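Home | Articles | Textiles | Index | Search

Check (fabric pattern)

A check is a fabric pattern made of lines or bands that cross at right angles. Checks are among the oldest patterns in weaving and are used for shirts, bedding, table linen and furniture covers.

Structure

In a woven check, colored yarns are set into the warp at regular intervals and repeated in the weft. Where two colored yarns cross, the color is solid. Where a colored yarn crosses a plain one, the line may look broken, like a row of stitches. Printed checks are applied after weaving and often show on one side only.

A grid of thin single lines is called a graph check. Wider, paired or uneven lines make a windowpane or a tattersall. Gingham uses bands of equal width, usually in white and one color.

On a curved surface the lines of a check bow and spread - a problem for upholsterers, who match the pattern at each seam.

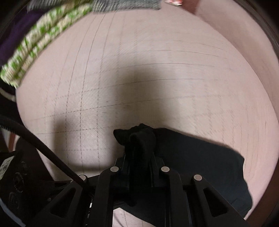

Production

The Saliba mill kept a pattern book of 184 checks, 35 of them graph checks. Its designer, Thaddeus Van Dusen, spaced the lines by counting yarns, with 19 plain yarns between each colored pair in the standard cloth. Úna Heffernan later redrew the book for power looms and dropped the patterns that needed more than 2 shuttles.

Related articles
Gingham
Tattersall
Plain weave
Saliba mill

Contact | Copyright | Back to top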